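Slide 1: Hello

Okay, hi everybody, thanks for coming out on a Sunday. Wait for the back row to sit down. I'm going to talk about how we dressed eighteen people in Leltville for one runway show, and I promise to leave time for the clothes themselves, they're on the rack by the door (please touch them!).

Slide 2: How Braner started

Braner began as me and Gerardo Maglaya sharing a cutting table. He came from tailoring, I came from making curtains, so for the first year everything we made hung really, really straight. Show the gray coat. People laugh at the collar, let them.

We sold 9 of those coats. I still get letters about the pockets.

Slide 3: The Kwok jacket

Talk slower on this one. Kwok was our first jacket cut with no side seams, and I fought Gerardo over it for weeks. He wanted darts. I wanted to be able to lay the whole thing flat on the floor. We ended up with one tiny dart at the back of the neck, and he still brings it up at dinner.

Mention the lining, the mustard one. Pass the sleeve around if there's time.

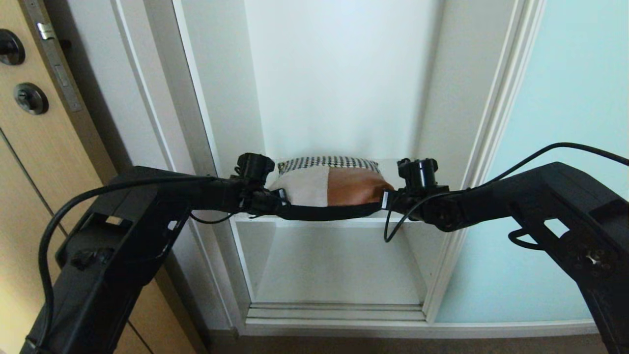 Slide 4: Money, quickly

The whole Leltville show cost us $3,735, and most of that was fabric and the van. Shoes were borrowed. If a student asks about sponsors, tell the Jovau story: they lent us four bolts of wool and wanted them back if we didn't cut into them. So we cut into them, obviously!

Slide 5: What I'd do over

Fit on moving people. We did all our fittings with everyone standing still, and then they walked and the hems went everywhere. Also more safety pins, and start the music before the doors open.

Questions, then rack. Don't forget to get the sleeve back.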